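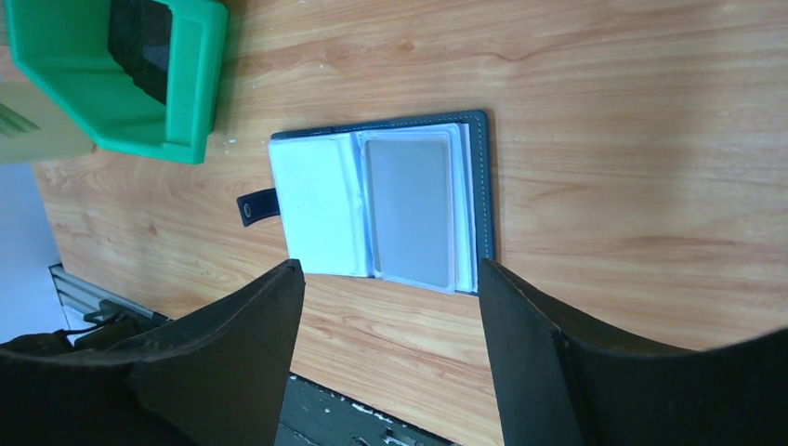 카드지갑은 언제 정리하면 되나? 장 보고 돌아온 직후, 봉투 풀기 전에.

**시작 (말 빨리 하지 말 것!!)**

- 인사 짧게. 이름, 커팀브리지(Cutembridge) 생활정리 모임에서 왔다고만.
- 오늘 주제: 탁자 하나에서 끝내는 정리. 집 전체 얘기 아님. 방 얘기도 안 함.
- 제목이 좀 거창함. "탁자 위 작은 물건들" 정도로 낮춰서 소개
- 질문은 뒤에 몰아서. 단, 안 들리면 바로 손 들라고 할 것

**1. 지갑부터**

왜 지갑이냐. 작아서. 시작하기 만만함. 서랍부터 손대면 오후가 다 간다.

순서:
1. 똑딱이 풀고 완전히 펼친다. 반만 펼치면 뒤쪽 비닐칸은 안 보게 됨
2. 카드 전부 꺼내서 탁자에
3. 지난 한 달 쓴 것만 다시 넣기
4. 나머지는 봉투에. 버리지 말고 일단 봉투에

- 투명 비닐칸은 오래되면 서로 들러붙음. 억지로 떼지 말고 한 장씩 살살
- 비닐은 마른 천으로. 물티슈 쓰면 물기 남아서 더 붙는다
- 내 경험: 11월에 내 지갑 뒤집었더니 안 쓰는 적립카드만 9장. 그중 하나는 없어진 가게 것 (여기서 보통 웃음. 안 웃으면 그냥 넘어감)
- 가죽 커버는 세게 접지 않기. 박음질 쪽부터 상함
- 손글씨 메모 끼워두는 사람 많음. 전화번호, 주소, 누가 써준 쪽지. 이건 카드랑 따로 본다. 급하게 판단 금지

쪽지 얘기에서 시간 좀 써도 됨. 지난번에 제일 반응 좋았던 대목.

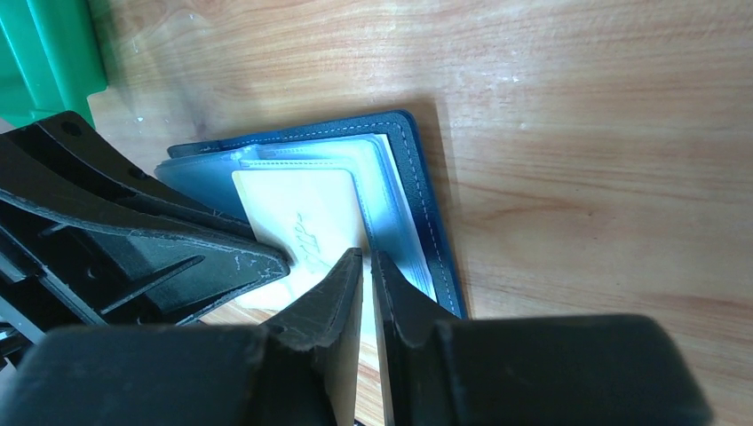
마리테스 델라 페냐(Marites Dela Peña)는 지난 모임에서 쪽지는 버리는 게 아니라 옮겨 적고 나서 생각하는 거라고 했다. 적어두고 일주일 지나면 원본이 필요한지 저절로 안다고. 나는 반만 동의. 글씨 자체가 남기고 싶은 이유일 때도 있으니까. 청중한테 물어볼 것: 지갑에 아직 쪽지 있는 분?

대답 두세 개 듣고 끊기. 길어지면 2번 못 함.

**2. 색깔 통**

- 초록, 빨강, 노랑. 색은 아무래도 상관없음, 집에 있는 걸로
- 중요한 건 통마다 규칙이 한 줄이어야 한다는 거. 두 줄이면 식구들이 안 지킴
- 우리 집 규칙:
 - 초록 = 오늘 안에 제자리로 갈 것
 - 빨강 = 부엌행
 - 노랑 = 누구한테 물어봐야 하는 것
- 뚜껑 없는 통으로. 뚜껑 있으면 위에 뭘 또 올려놓게 됨
- 통끼리 딱 붙여 놓기. 사이가 벌어지면 그 틈으로 영수증이며 볼펜이며 다 들어감
- 비스듬히 놓아도 괜찮음. 손이 편한 각도가 맞는 각도. 줄 맞추느라 시간 쓰지 말것
- 가격 질문 꼭 나옴. 내가 산 와키츠(Wakitz) 통은 하나에 890원이었다, 세일 때. 지금은 모름 (확인 못했음. 모른다고 할 것)

납작한 포장은 세우지 말고 눕힌다. 통 바닥에 한 겹. 겹치는 순간 밑에 있는 건 없는 물건이 됨. 까만 포장은 특히 글씨가 안 보이니까 인쇄된 면을 위로. 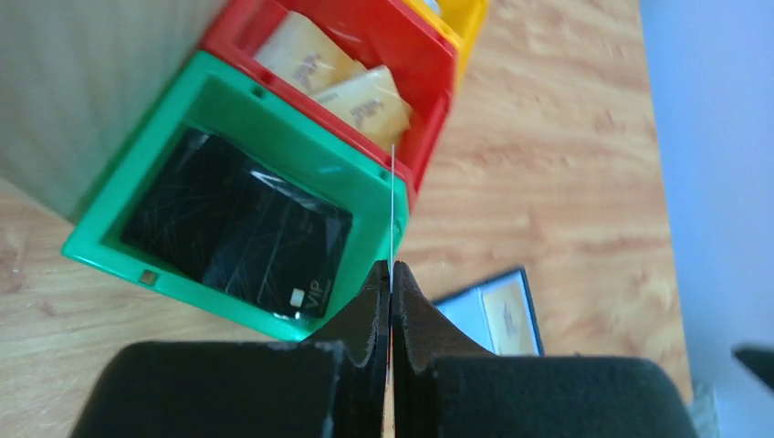 납작한 검정 포장, 초록 통에 한 겹으로 눕힌 것.

- 에드가르도 오캄포(Edgardo Ocampo) 방식도 잠깐 소개: 통마다 마스킹테이프에 규칙 써서 붙이기. 나는 귀찮아서 안 하는데 애들 있는 집은 이게 낫다고 함
- 통이 꽉 차면? 통을 늘리지 말고 그날 비운다. 이건 강하게 말하기
- 비우는 시간은 저녁 먹기 전 7분. 타이머 켬. 울리면 하다 말아도 끝

물 한 모금. 시계 볼 것. 이미 절반 넘었으면 3번은 줄여서.

**3. 먹을 것은 따로**

여기서부터 속도 조절 필요, 지난번에 너무 빨랐음.

- 봉지 간식은 종류별로 통 하나씩. 섞으면 꼭 한 종류만 남아서 오래됨
- 흰 봉지, 갈색 봉지처럼 겉이 비슷한 것끼리 두는 집도 있는데 그것도 나쁘지 않음. 찾기는 쉽다
- 컵 푸딩이나 요거트 묶음은 뜯지 말고 묶음째. 보관 온도는 제품 표시 먼저 읽기
- 빵은 쟁반에 덜어서. 봉지째 식탁에 올리면 부스러기가 봉지 안에 쌓이고 아무도 안 치움
- 쟁반은 작은 게 낫다. 큰 쟁반은 물건 얹어두는 데가 되버림

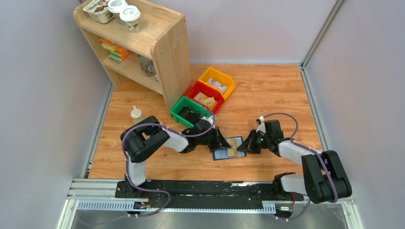 그리고 쟁반은 다 먹으면 바로 싱크대로 가는 물건이지 탁자에 사는 물건이 아님. 이 얘기 할 때 통이랑 헷갈려하는 분들 있으니 다시 한 번: 통은 남고 쟁반은 나간다.

- 종이컵도 같은 식. 커피 마신 컵이 선반 위에서 하룻밤 자면 다음날 두 개가 됨
- 선반 위칸은 자주 집는 것, 아래칸은 봉지 간식. 유리병은 벽 쪽으로 붙여서, 걸려 넘어지지 않게
- 뾰족 뚜껑 달린 소스병 종류는 세워서. 눕히면 샌다. 나도 한번 당함

**질문 예상**

- "남편이 안 지켜요" → 규칙 한 줄인지 먼저 물어보기
- "통이 없는데요" → 신발상자. 진짜로 됨
- "버릴 봉투는 언제 열어요?" → 한 달 뒤. 한 달 동안 안 찾았으면 카드사에 해지 전화부터 하고 자르기

**나갈 때**

- 유인물 217부 넘게 뽑았으니 이웃 것도 가져가라고. 뒤쪽 의자에 있음
- 노니에(Nonier) 쪽 다음 모임은 오후 시간. 장소는 유인물 뒷면
- 마이크 끄고 내려오기 (지난번에 안 껐음)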